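# Wer wir sind und was wir hier den ganzen Tag machen

Hallo und schön, dass du hergefunden hast! Ich bin Muireann Geraghty, ich habe Ideck zusammen mit Fadi Najjar gegründet, und wenn du bei uns anrufst, hast du mit ziemlicher Wahrscheinlichkeit mich am Apparat (Fadi geht nur ran, wenn ich gerade die Hände voll habe).

Wir bringen Robotern Handgriffe bei. Klingt groß, ist im Alltag aber erst mal viel Geduldsarbeit: Jemand von uns steuert zwei Arme fern, greift, dreht, legt ab, und das Ganze wird aufgezeichnet. Dann noch mal. Und noch mal, mit dem Teil ein Stückchen weiter links. Für eine neue Aufgabe nehmen wir uns meistens 40 saubere Durchgänge vor, bevor wir überhaupt das erste Mal trainieren. Verpatzte heben wir übrigens auch auf, die landen in einem eigenen Ordner, und Fadi schaut sie sich tatsächlich gern an.

Angefangen haben wir in Iltville, in zwei Räumen über einer Druckerei, mit Steckern und Kabeln. Dabei sind wir geblieben! Kleine Elektronikteile sortieren, Platinen und Leitungen aus einer Schale nehmen und in die richtigen Kästen legen: Das können Menschen nebenbei, und ein Greifer verzweifelt daran, weil so ein Kabel jedes Mal anders daliegt.

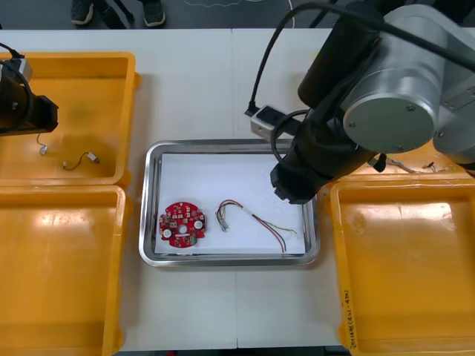

Am meisten lernt man dabei über die eigenen Hände. Esperanza Arroyo, unsere geduldigste Fernsteuerin, hat früher Kabelbäume konfektioniert und fasst eine Leitung immer kurz hinter dem Stecker an, nie in der Mitte. Ich hab das wochenlang falsch gemacht und mich gewundert, warum bei mir alles baumelt. Seitdem sitzt jeder Neue erst mal neben ihr, auch Zhiqiang Xu, der im Dezember dazukam und eigentlich für die Software da ist.

Inzwischen sind wir 12 Leute und arbeiten vor allem für kleinere Betriebe, die keine eigene Robotikabteilung haben und auch keine wollen. Unser größtes Projekt heißt Flavcombe, da geht es um das Vorsortieren von Rückläufern, und Mieczysław Pawlak kann dir stundenlang davon erzählen, wenn du ihn lässt.

Du willst mal selbst steuern? Komm vorbei! Schreib uns einfach kurz, welches Teil dir Kummer macht, und bring ruhig ein paar Stück davon mit. Kaffee gibt's hinten links, und die Kekse neben der Maschine sind für alle.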